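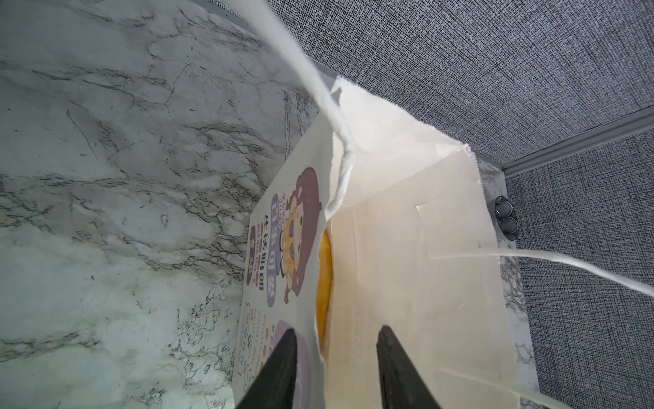 The paper bag, seen from a wrist camera.

Pullero: the questions I keep getting

Last updated: February 21, 2025

What is Pullero, in plain words?

It's a way of training a two-armed robot from demonstrations without treating every moment as equally important. Most of a demo is travel. The arm swings over, swings back, waits a bit. The part that decides whether the bread ends up in the bag is much shorter, right where something touches something else. Pullero finds those contact moments in the recordings and lets them count for more in training. I named it after nothing at all, I just liked the sound.

So it's only a weighting trick?

Pretty much, yes! I'm not embarrassed about that. The one extra piece is that near contact we also lean harder on the wrist cameras, and away from contact the fixed camera gets most of the say. The switch between them is smooth. We tried a hard switch back in December and the arms twitched every time it flipped.

Why bread and a paper bag?

Because a paper bag is a miserable object for a robot and I wanted a miserable object. The sides give, the creases change its shape, and the handle cords wander wherever they like. Then you pick up a pastry with tongs, so the gripper is holding a tool that holds the food, and a small error at the wrist turns into a bigger one at the tips. The breads aren't the same shape either – a twist and a flat pastry want to be held quite differently.

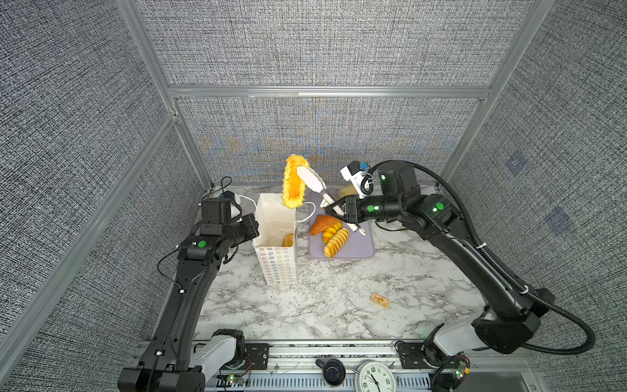
The left arm's job is the bag and the right arm's job is the tongs, and getting those two to agree on timing was harder than either job alone. Our older policy, Wenholm, would often have the right arm let go while the left was still fussing with the paper.

How much data did you use?

Almost 4,000 demonstrations in total, in a set we call Jaber. Only 300 of those are bread bagging. The rest are other tabletop jobs, and yes, they do help. When I trained on the bread demos alone the policy got clumsy as soon as I moved the cutting board.

How much better is it?

On bread bagging, Pullero finished 26 percentage points more of the trials than Wenholm, with the same demos and the same training time. On the jobs with rigid objects the gap is tiny and I wouldn't brag about it. If your robot mostly stacks blocks, you probably don't need this.

What counts as a finished trial?

Bread in the bag, bag still standing, tongs still in the gripper. If the bread goes in and the bag falls over, I score it as a miss. Some people think that's too strict. Fine by me.

How do you find the contact moments?

We use gripper motor current plus the change between wrist camera images. Neither one is good enough by itself. Current misses soft things like paper, and the images get excited about shadows. There's a threshold you have to set per robot, and I haven't found a nice way around that.

What still goes wrong?

Handles, mostly. A cord flops across the opening, the tongs catch it, and the whole bag goes for a ride. Thin flat pastries are also a pain to lift off a cutting board.

How long does training take?

The numbers here come from a 14 hour run. I've done shorter ones and they looked okay, but I haven't tested them carefully enough to quote.

Can I try it on my own arms?

Sure. Everything runs at our Predincombe lab on two matched arms, but the weighting code doesn't care what arms you have. You need a wrist camera on each and some kind of current reading. Start with the lowest contact weight and work up – too high and the arms get very careful and very slow.

Who do I ask if it breaks?

Me, Shahzad Jafri. Please send the config file along with the error, or I'll just write back asking for it.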